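Notes from the middle of Kullar

I said in March that I would write up how the data gathering for Kullar was going, and then I didn't. We are well into it now, so these are notes from the middle.

Kullar is our small learning project. The policy learns from examples of a person driving the arms, one episode at a time, and nearly all of my work this spring has been making those episodes. The training takes a night. The examples take weeks.

As of this morning we have 356 episodes that I would call usable. I throw out any episode where I stopped to think for too long, because the model picks up the pauses along with everything else. An early version trained on everything we had would reach for a clip and then hang in the air above it for several seconds, just the way I do when I'm tired.

The wrist views have been the bigger lesson. From outside, most episodes look fine. From the wrist you find out how close the fingers came to something they had no business touching, and how much of the view a large shiny object takes up.

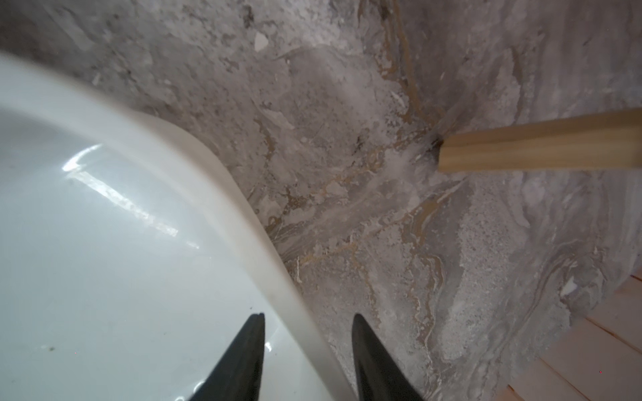
What a session looks like

I work in blocks, with four of them on a good day. Before each block I check the clocks on the camera streams, open the recorder (we use Prendo, which is plain but doesn't lose files), and type in the task name. Then I run the same task until the block is over, changing the layout between episodes.

The layout changes are the part I was lazy about at first. I would put the clips back in more or less the same heap every time, and the model learned the heap. Now I follow a printed sheet that tells me which area to scatter them in and how far apart. Some of the layouts are awkward on purpose, with a clip close to the utility knife or two of them side by side so a finger has to come down between them and a neighbor.

Using both arms makes this slower. One person drives both, and the grippers end up working over the same small patch of table. I have two rules for that. Only one arm closes at a time, and the arm that isn't closing holds still. It makes for dull recordings, but they are consistent, and the model seems to like consistent.
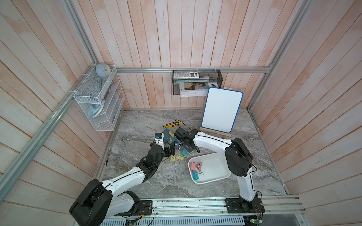
Verkach wrote in after my last post to say that the rule about one arm holding still would teach the model never to use both arms together, and that I'd be better off recording messy episodes and sorting them afterward. It's a fair point. I plan to keep the rule for picking up clips and drop it for the next task, where the arms have to share an object anyway.

The other thing I changed is where an episode starts. I used to begin every one from the same rest position with everything spread out. Now a share of them start late, with the bin already full and the arms parked wherever I left them. The model needs to see what finished looks like, or it keeps hunting for one more clip.
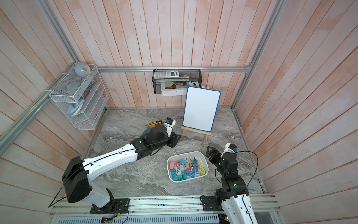 Those late starts are short, so I can get through a lot of them before lunch. I label them separately in case I want to leave them out of a training run and compare.

Next up is moving the whole set over to Kingi, the storage box down the hall, before the local drive fills. After that I want four clean blocks on the knife alone. It rolls a little when a finger catches the edge of the handle, and I don't have enough recoveries from that yet.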